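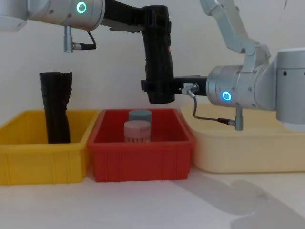

Two arms, three bins, and me with a spreadsheet open. Thread on what a sorting bench costs when you're a small shop 🧵

So I'm the person who has to write the equipment plan for next year, and I've been putting it off since April. Everybody asks me for "the price of the robots" like it's one number. I wish! Let me walk you through where my money is going, and maybe it saves somebody a headache.

First the arms. Vestberg and Drurix both quoted us, and I spent a whole evening trying to make the two quotes line up. Vestberg puts the controller in the base price. Drurix lists it on page 7, in the smallest type I've ever seen on a quote. Read to the end, folks.

Second, do you need two arms? Rocío Quezada and I argued over this for most of a lunch. She wanted one arm and a better gripper. I wanted two smaller ones, one on each side of the bench. Soft stuff is what tipped it for me. Fabric folds and sags and never sits the same way twice, and I like having a second gripper to help with it.

The second arm also adds more than the arm. You get another mount, another set of cables, another gripper, another line on the service contract. I'm using 60 percent of the hardware budget for arms and controllers, 25 for grippers and spares, and whatever's left goes to everything else. Might change. Probably will change. 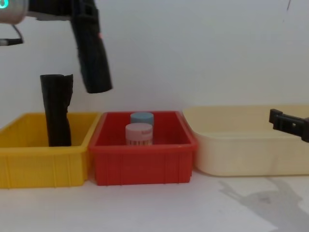 Bins! I love the bins. Plain plastic, cheap, different colors so anybody walking up knows which one we're talking about. Baltasar Ibarra priced out "automation ready" totes from a catalog and I almost fell off my chair. We can revisit that when somebody shows me what the extra money does.

Do buy spares of the cheap stuff though. If one cracks and you swap in another shape, you may be teaching positions all over again, and there goes your morning.

Cables deserve their own post. I had exactly one line for cables in my first draft and Vicente Cáceres sent it back with a frowny face drawn next to it. He was right. Connectors, extensions, strain relief, a replacement for each one that moves. It's a real line now, and it's a bigger line than I'd like.

Same with sleeves and grip pads and anything else that rubs. They're wear items. Put them under yearly costs, where your boss will see them every year, and not in the one-time purchase.

Support contracts: Cenent offered us 30 days of phone help included, then a yearly fee. Ask what happens on day 31. I asked, there was a long pause, and then we got a better offer 😂

Time is the other one. Our first plan had zero hours for people learning the thing. Macarena Valdebenito is going to be at that bench a lot, and her hours cost money same as a gripper does. I wrote them in and the total got uglier, but at least I believe it now.

Still undecided: lease or buy. Leasing looks nicer in year one and pretty bad by year three, at least on the numbers I have. If you've leased arms for a small shop, tell me how the return went. Did they charge you for scratches?

I'll post the spreadsheet template once I've cleaned out our prices. Give me a bit, it has a tab called "ugh" that I need to deal with first.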